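Plates, Patience and a Plaid Tablecloth: Talking with Si-woo Son of the Brivgate Robotics Club

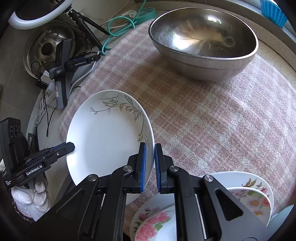 Blue pads on either side of the rim: a leaf-patterned plate in the hand-held gripper.

I've been meaning to catch up with the Brivgate robotics club ever since their maze project, so when Si-woo Son wrote to say the students were deep into what she called "the dishes thing," I invited myself over. She teaches shop in the mornings and runs the club from three o'clock until whenever the last kid gets picked up. We talked while she ate a very late lunch.

The project is called Lindenari, after the street the club used to meet on. The idea is to teach a robot arm to stack and sort dishes, and the students do the teaching by picking the dishes up themselves with hand-held grippers and recording every move. I asked why dishes, of all things.

"I let them vote," she said. "I was pulling for blocks! Blocks are easy, blocks are square, you can drop a block. But one of the ninth graders said her grandmother would never be impressed by a block, and that was it, the whole room went for plates."

So plates it is, and bowls too. They have plain ones, flowery ones, a deep white one with gray leaves curling around the inside, and a stainless-steel bowl so big I wanted to make potato salad in it. Si-woo told me she asked families for whatever they could spare and specifically asked for things that didn't match. "If every plate is the same, the model learns one plate," she said. "I want it to meet a lot of plates."

The students work in pairs and swap jobs often. A recording might be as simple as picking up a plate by the rim, tilting it and setting it down on another one. It sounds like nothing, and then you try it. I did, and I'm sorry to say I was terrible. You can't feel the plate the way you do with your fingers, so I kept squeezing too hard and coming in at a silly angle — one of the younger kids very kindly told me to "pretend it's a sandwich."

"Everybody squeezes," Si-woo said when I complained about it. "The first week is all squeezing. Then they start looking at where the rim is going to be, and they slow down, and you can see it in the recordings. The path gets smoother."

Each pair has a goal of 100 good recordings before they move on to a new kind of dish, and the club wants 3000 altogether by December. They had nearly 7 hours of material saved when I visited. What counts as good? That, she told me, has been the biggest argument of the year.

"I had kids who wanted to throw out anything with a wobble in it," she said. "And I had kids who said, no, people wobble, leave it in. We went back and forth for two meetings. In the end we kept the ones where the person wobbles and then fixes it. Those are useful. If you only ever show it perfect, what does it do when it's a little off?"

I loved that, and I told her so, and she waved her fork at me and said to write down that the students came up with it.

The tablecloth gets its share of debate too. It's a fuzzy plaid in pink, beige and white, and the club has a plainer one they're planning to switch to halfway through. Si-woo likes the fuzzy one for beginners. "It's quiet and it's forgiving," she said. "The noise of a plate on a bare table makes everyone jump, me included." The shiny bowl is another headache, with all its glare, and a group of juniors is comparing recordings made with it on the table and with it put away to see how much it throws things off. They didn't have an answer yet when I asked.

Come spring, the club will take Lindenari to the student showcase in Brirkstead, where they'll be up against a team from Siqueira that folds towels. Si-woo wouldn't make any predictions. The plan is for the arm to build a short stack from dishes it hasn't worked with before, and she was frank about the odds.

"Right now it gets the first plate pretty well," she said. "The second one, it goes to the right place and then sort of hovers, like it forgot what it came in for. I do that in my own kitchen, so I can't be too hard on it."

The club meets after school in the shop building, and new students can join at any point in the year with no coding experience. Si-woo is still taking dishes, especially small bowls and anything oval. Drop them at the front office with her name on the box.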